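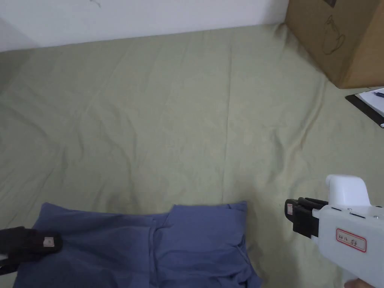 Tema 4. Fibras textiles y cuidado de la ropa de casa
(apuntes de clase, grupo de tarde. Faltan los esquemas de la pizarra, pedírselos a Bogdan Jitaru)

## 4.1 Repaso rápido

- Fibras naturales vegetales: algodón, lino, cáñamo. Celulosa.
- Animales: lana, seda. Proteína -> ojo con los álcalis y con las enzimas (proteasas).
- Artificiales: viscosa, modal, liocel. Celulosa regenerada, NO sintéticas. Cae siempre en el examen.
- Sintéticas: poliéster, poliamida, acrílico, elastano.

El algodón gana resistencia en mojado, la viscosa la pierde (bastante). Por eso no retorcer la viscosa. Lino igual que el algodón pero se arruga más, poca elasticidad de la fibra.

## 4.2 Hilo y ligamento

Título del hilo: sistema directo (tex = gramos por 1000 m) e inverso (Ne, Nm). En directo, número más alto = hilo más grueso. En inverso al revés. Repasar conversiones, la profe Anghel dijo que entra una.

Ligamentos base:

1. Tafetán. El más simple, 1 por encima 1 por debajo. Percal = tafetán de algodón peinado.
2. Sarga. Diagonal. Cae mejor, aguanta el roce.
3. Satén (raso). Bastas largas, brillo, se engancha antes. En algodón se suele decir satén de algodón.

Lo de los "200 hilos": suma de urdimbre + trama por pulgada cuadrada. 200 es el mínimo que se suele pedir para llamarlo percal. Por encima de ciertas cifras hay trampa, cuentan los cabos de un hilo retorcido por separado. Un hilo a 2 cabos contado como 2 y ya tienes el doble en la etiqueta sin apretar mas el tejido.

Caso de clase: ficha del proveedor Hevedance frente a la de Olon. Mismo gramaje, distinto recuento. La diferencia sale de los cabos. Virgil Hodoroagă lo explicó mejor que el libro, copiar su tabla.
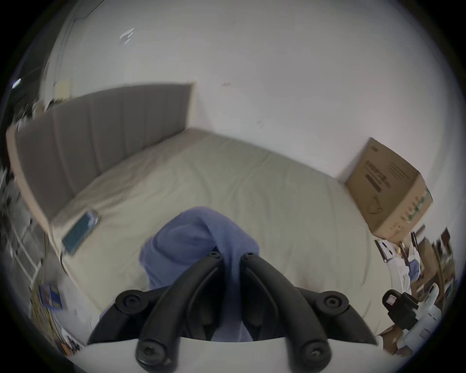 **¿Por qué encoge una tela de algodón en el primer lavado si la fibra casi no cambia de largo?**

Por relajación. En tejeduría y acabado la tela va estirada, y con agua y movimiento se suelta esa tensión: los hilos vuelven a ondularse y el tejido se acorta, normalmente más en urdimbre. El sanforizado lo hace antes de la venta, por compresión mecánica.

## 4.3 Lavado

Círculo de Sinner: química, temperatura, acción mecánica, tiempo. Si bajas una, sube otra. Lavar en frío -> más tiempo o mejor detergente.

- Blanqueante de oxígeno (percarbonato): activo a partir de 40 ºC, por debajo necesita activador (TAED).
- Cloro: nunca en lana, seda ni elastano. Amarillea.
- Suavizante: tensioactivo catiónico, deja película. Toallas no, pierden absorcion.
- Agua dura: el calcio gasta detergente y deja el tejido áspero.

Símbolos: cubeta, triángulo, cuadrado, plancha, círculo. Una raya debajo = proceso suave, dos = muy suave. Puntos = temperatura.

## 4.4 Pendiente

- Abrasión Martindale: el ensayo de prácticas para a los 2000 ciclos para la primera revisión visual. Luego pilling, escala de 5 a 1 (5 = sin cambios).
- Solidez al color: escala de grises, mirar diferencia entre degradación y descarga.
- Trabajo en parejas, Paraschiva Vasiliu y Zamfira Tudose exponen la parte de liocel. El resto entregamos en julio, 2 páginas máximo, sin portada
- preguntar si el modal va con la viscosa o en apartado aparte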